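Atlow opened its doors to visitors, and I went along

2022-03-29

I've been nagging Lucía Ortuño for a look at the teaching room at Atlow ever since they moved upstairs, so when the open day came up I was in the elevator before I'd finished my coffee. The idea is that people do small jobs with their hands, wearing gloves and trackers, and the recordings go toward training the robots. The job I got to see was a kids' pounding toy, the kind with the pegs and a little wooden hammer (I had one, and I was merciless with it). 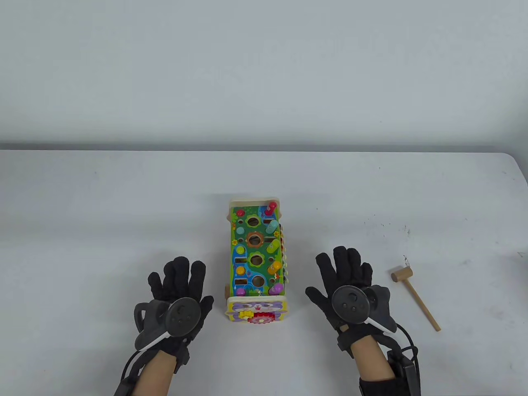

Lucía says picking the task takes longer than you'd think. They want things a person can do without a speech first, and things that can be set up again quickly for the next go. There were 14 of us squeezed in behind the tape, and Saulius Sepp from Wavbridge kept asking about cables, which got us a long and pretty great detour into wrist straps and how tight is too tight. Tighter than I'd like!

Each session begins with both hands down beside the toy, and then off you go.

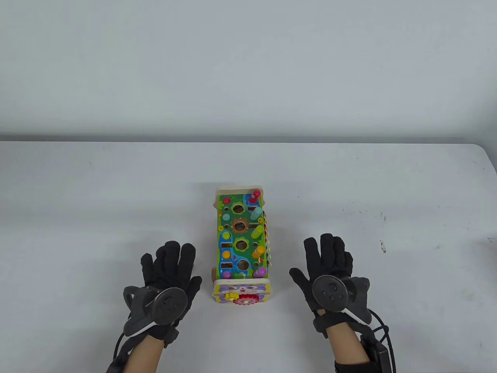

I asked Adoración Arroyo, who was running the afternoon slot, how many takes they'd saved with this one toy, and she looked it up for me: 307. She'd like 200 more before they switch to something new, and she's hoping for stacking cups. I put in a vote for a shape sorter.

The next open day is planned for August, same room, and you can sign up at the front desk or by writing to Lucía. Go early if you want to stand near the table, and eat first, the vending machine only had gum.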